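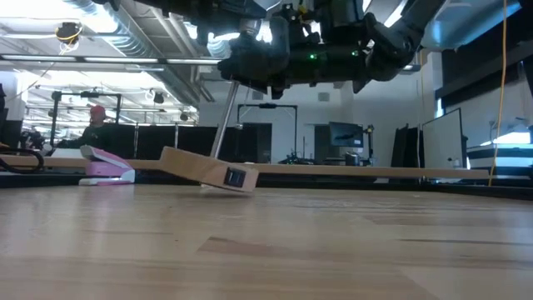
Folie 1: Arm über dem Testtisch, links der Hefter in Rosa und Weiß, daneben der schräg stehende Block.

Sprechernotizen, Vortrag Greifervergleich. Firdevs Demirtaş

Folie 1 während der Begrüßung stehen lassen. Kurz sagen, wer ich bin und dass ich für Skurkano die Greifertests mache. Dann gleich zum Tisch. Die Oberfläche ist Holz und glänzt, auf der linken Seite spiegelt sie am stärksten. Darauf komme ich bei den Kameras zurück. Der Hefter ist eines unserer Standardobjekte, weil er auf einer flachen Basis steht und der obere Arm schräg verläuft. Wer von oben greift, muss sich entscheiden, wo die Finger ansetzen.

Folie 2: Fragestellung
Wir wollten wissen, welcher von zwei Greifern für gemischte Kleinteile auf einem gewöhnlichen Tisch besser geeignet ist. Keine Kiste, keine Vorrichtung, keine markierten Positionen. Zur Auswahl standen der Parallelgreifer von Zuvia und der adaptive Greifer von Semeniuk. Der Arm war in beiden Reihen derselbe, die Steuerung kam von Clurkia. Preise lasse ich weg. Wenn jemand fragt: auf die Pause verweisen.

Folie 3: Aufbau
Sieben Objekte, je Greifer 140 Griffe, also 20 pro Objekt. Die Startlage wurde vor jedem Griff nach einer Liste verändert. Die Liste war für beide Greifer gleich. Ein Griff zählt als gelungen, wenn das Objekt angehoben, gehalten und an der Zielstelle abgelegt wird. Fällt es beim Ablegen um, zählt er trotzdem. Darüber haben wir im Team gestritten, ich würde es heute strenger auslegen.
Umbau zwischen den Reihen: Flansch tauschen, Kabel neu führen, Werkzeugmittelpunkt neu einmessen. Beim zweiten Umbau hatten wir das Kabel zu kurz gebunden, das Handgelenk kam nicht mehr in die Endlage. Einen halben Tag verloren.

Folie 4: Parallelgreifer
Stärken: kantige Objekte mit glatten, parallelen Seiten. Wiederholt sich sehr gut, schließt schnell, die Kraft lässt sich sauber einstellen. Schwächen: alles, was schräg liegt oder sich beim Schließen wegdreht. Beim Hefter rutschten die Backen auf der schrägen Oberseite ab, sobald der Ansatzpunkt zu weit vorn lag. Weiter hinten ging es. Mit den weicheren Backenbelägen wurde es besser, die haben wir aber erst nach der Reihe probiert, deshalb stehen sie nicht in der Tabelle.
Video 1 hier abspielen. Ohne Ton.

Folie 5: Adaptiver Greifer
Verzeiht mehr. Wenn die Kamera das Objekt etwas daneben sieht, legen sich die Finger trotzdem an. Dafür braucht er Platz neben dem Objekt, und wenn zwei Teile eng stehen, schiebt er das zweite weg. Bei flachen Teilen kommen die Fingerspitzen auf den Tisch. Wir haben die Anfahrhöhe deshalb um zwei Millimeter angehoben, danach gab es keine Abschaltungen wegen Überlast mehr.
Video 2. Wenn es hängt, überspringen und erzählen.

Folie 6: Kamera und Licht
Hier auf Folie 1 zurückspringen, falls die Technik es erlaubt. Auf die hellen Stellen im Holz zeigen. Die Tiefenkamera liefert in solchen Spiegelungen Löcher, und die Greifplanung hält den Rand eines Lochs für eine Kante. Mehr als die Hälfte der Fehlgriffe in der ersten Reihe kam aus der Wahrnehmung, der Greifer konnte nichts dafür. Wir haben die Belichtung fest eingestellt und die Objekte aus zwei Richtungen aufgenommen. Eine matte Unterlage hätte auch geholfen, wollten wir aber nicht, beim Kunden liegt auch keine.

Folie 7: Steuerung
Nur kurz. Beide Greifer laufen über dieselbe Schnittstelle, die Rückmeldung kommt aber verschieden schnell an. Beim Zuvia wartet das Programm auf „geschlossen“, beim Semeniuk auf den Stromanstieg im Motor. Wer Taktzeiten vergleicht, muss das herausrechnen. Im Handout steht, wie wir es gemacht haben.

Folie 8: Empfehlung
Sortiertes, kantiges Material: Parallelgreifer. Gemischtes Material mit Abstand dazwischen: adaptiv. Für eng stehende Teile empfehle ich im Moment keinen von beiden. Die nächste Reihe läuft im Oktober, dann mit schmaleren Fingern am adaptiven Greifer und den weichen Backen am anderen.

Fragen, die wahrscheinlich kommen
Warum kein Sauger? Wegen der Textilteile im späteren Einsatz.
Warum nur ein Arm? Es stand nur einer zur Verfügung.
Rohdaten? Auf Anfrage, Adresse steht auf der letzten Folie.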